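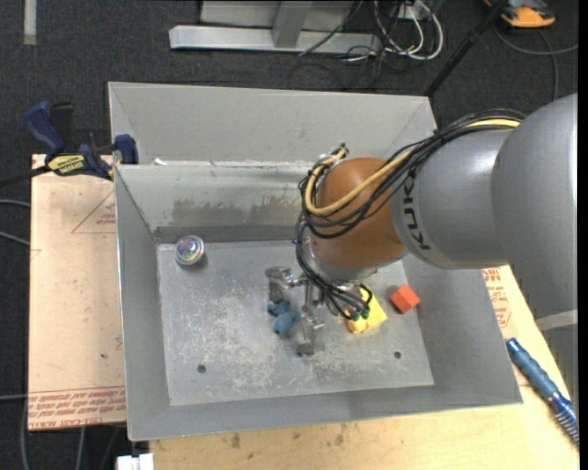 Hakia Forums > Home & Shed > Metalwork, Tins and Tubs
Thread: Grey metal bin, scratched to bits on the inside – clean it up or leave it?

slopeysides
Posts: 296
2019-04-12

Hi all! Long time since I started a thread in this section but I'm pretty chuffed with this one and wanted to share. Picked it up at the Karnden tip shop for $2 (two dollars!!) and it has been up on the table ever since.

I love the shape. The walls flare out all the way round, there's a thin bright rim along the front, and the back goes up taller behind the lower inside wall so there's a little ledge. The floor is flat metal and absolutely covered in whitish scratches, worst in the centre and towards the front. There's also a big darker scuffed patch on the inside back wall that I can't work out. Is it a stain, or a finish that's worn through?

Plan is for it to be the landing spot for all the small stuff that ends up on our floor. The lumpy blue thing is first in. So do I sand and paint the inside, or give it a good wash and leave it be?

galvo_gus_tank
Posts: 636

What a score! Leave it leave it leave it. Those scratches are years of things being slid around and dropped in, and you'd never get that look back once you've gone over it with a sanding disc.

Hot water, dish soap, a soft brush, dry it straight away. Done. Get down into the corners where the walls slope because that's where the grit sits.

paintpotparrot

Going to disagree with the post above, sorry! It depends what's going in it. If it's for toys I'd want a smooth inside. Bare worn metal can leave grey marks on anything soft or pale, and I learned that with a set of cream crochet animals that came out of an old baking tin looking like they'd been up a chimney. Etch primer, two thin coats of enamel, let it cure properly before you load it. A light colour would be gorgeous in there.

slopeysides

Ooh, hadn't thought about marks. The blue one wouldn't show it but we've got plenty that would. Would a liner do the job? I'd be sad to cover the floor completely, I really like it.

galvo_gus_tank

Felt liner, cut to the floor, not glued. Lift it out whenever you want to admire your scratches. And before anyone paints anything, find out what the surface is. If it's galvanised, enamel will peel off in sheets without the right primer under it. Ask me about my letterbox.

paintpotparrot

Fair point on the primer. I still say paint, but test a spot underneath first.

marrickbench

Question for the OP, what are the two little round holes near the front of the floor? One left, one right. They look too neat to be damage.

slopeysides

Good eyes! They were there when I got it. I assumed drainage, or that it was screwed down to something in a past life. Thought about plugging them but I'm coming round to leaving them.

marrickbench

My guess would be fixings as well. If it was drainage I'd expect a few more, spread about a bit. Either way run a finger round them gently (from underneath too) and feel for a burr. A small round file fixes that in no time. You can get rubber grommets at Kanen Hardware for next to nothing, and they look quite smart against grey metal.

paintpotparrot

Grommets are a great idea. Beads and doll shoes will find those holes otherwise.

tablesaver

Can I put in a word for the table? It's a lovely pale top and metal on timber is asking for trouble, especially once it's full and somebody gives it a shove. I see it's sitting partly on that pinkish-tan board on the left. If the bin is only half on the board it could be tipping a little, and the low edge will be doing all the rubbing.

slopeysides

Eek, yes, the board has been in that spot so long I stopped noticing it. I'll slide it out and put felt pads under the bin. Or would cork be better?

tablesaver

Cork sheet for something that wide. Pads shift about and then you've got a bare corner on the timber without knowing it. Cut it slightly smaller than the base so it disappears.

galvo_gus_tank

Seconding cork. Also very jealous of dark carpet in a room where stuff gets dropped. Mine's beige and it's a war.

slopeysides

Ha, the charcoal is brilliant for not showing dirt and terrible for finding anything small and black. Swings and roundabouts!

waxonwanda

Coming down on the no paint side, with a twist – wash it, dry it, then a thin wipe of Šimkus clear paste wax on the inside and buff it back. It deepens the grey a touch and helps stop the rubbing off that paintpotparrot is worried about. I do my baking tins and my peg bucket once a year. Try it on the scuffed patch first, you might find out whether it's a mark or a worn bit.

paintpotparrot

I could live with wax. Grudgingly!! But if a cream bunny comes out grey I'm coming back to this thread.

slopeysides

You lot are the best. Order of play then: wash, file the holes, wax the back wall as a test, cork underneath, and felt in the bottom for the pale toys. Paint stays in reserve. Off to Kanen for the grommets this arvo and I'll post again once the wax has been on for a bit.

marrickbench

Measure the holes before you go. I never do and I've got a jar of grommets that fit nothing.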